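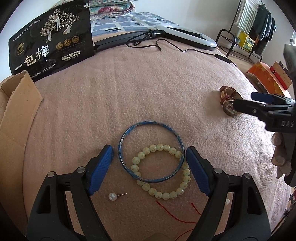 Left-hand view: blue bangle between the pads, green bead bracelet under it, watch over by the other gripper

[rurora-list] Re: jewelry task, what should we be practicing?
10 July 2020

Hi Flurina, hi everybody,

Thanks for the long message, I'm answering in between your paragraphs so I don't lose the thread (and I'm trimming the part about the T-shirts, green is fine with me!).

> Flurina Steiner wrote:
> I went through what we have on the server and we are at 629 demos for
> the jewelry task. The plan we wrote in May says 1,700 before we train
> the version we take to Trarham. Are we really going to get there with
> two pairs of grippers and everybody working from home?

I think so, yes. My last few evenings went a lot faster than the first ones, mostly thanks to a setup I can leave alone. I'm working on a bed with a pink fleece blanket over it, and the ring light is lying flat on the blanket with its cable off to the side. I know the handbook says table. The blanket is kinder to my knees and to the pearls, which roll off my desk if you so much as breathe on them. If people think fleece is going to confuse the model, say so now please, before I do another whole week of it! Personally I'd like us to have both. The Trarham people never told us what surface they'll use.

> Which objects are you using? Mine are too easy, I have three big
> plastic rings and I can pick them up with my eyes shut.

Ha. Try a pearl stud. The post points sideways when it's lying down and the pads want to squash it into the fleece, so you have to come in low and close very slowly. The bangle is a different kind of annoying. It's thin and round, and if it's lying on top of a bead bracelet the two of them want to travel together. I've started leaving them overlapped on purpose for some of the runs. Red cord is the worst of all, it goes wherever it wants.

The watch I like a lot. With the strap curled up on its own it stands on its side and makes a nice tall target, and my right gripper can get to it while the left one is busy with something else. That's the two-handed stuff Rocha keeps asking us for.

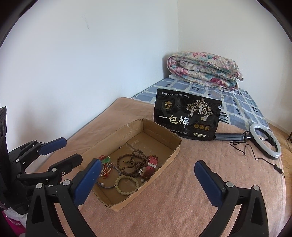
The cardboard tray with the wood beads, the watch, the green bracelet and the rest in it

> Also, do we sort into separate boxes or all in one? The task sheet
> says "container" and that's it.

All in one for now. Mine is a shallow cardboard tray with walls that are a bit torn, and it works fine so far. I'd keep it low like that. I tried a deeper box and my wrists hit the sides every time, and then the camera sees nothing but cardboard. Do turn your tray to an odd angle now and then, mine was always square to me at the start and Rocha caught it right away when he looked at the first batch.

Oh, and leave some clutter behind the work area. I have a big black snack pouch standing up back there (peach, if anyone's wondering) and a folded quilt behind it, and I move the pouch between sets.

> Last thing, can somebody check my calibration? My left side drifts.

Mine did that too - it was a loose screw on the front finger. Snug it up, run the calibration again from cold, and send me the log if it still wanders. If it does, bring the whole thing to the Dralville workshop and we'll swap it for the spare. There are 11 pads left in the drawer as well, so grab a couple if yours are getting shiny.

Numbers for planning: I can do 6 sets a week until classes start. Could the rest of you reply with yours, even if it's a small number? I'll put them in the sheet tonight and we can see how far off we are.

Still missing from my pile is anything with a big chunky clasp. If you've got an ugly necklace you don't mind lending, drop it in the club mailbox with your name on it.

Talk soon,
Your left-hand-drift survivor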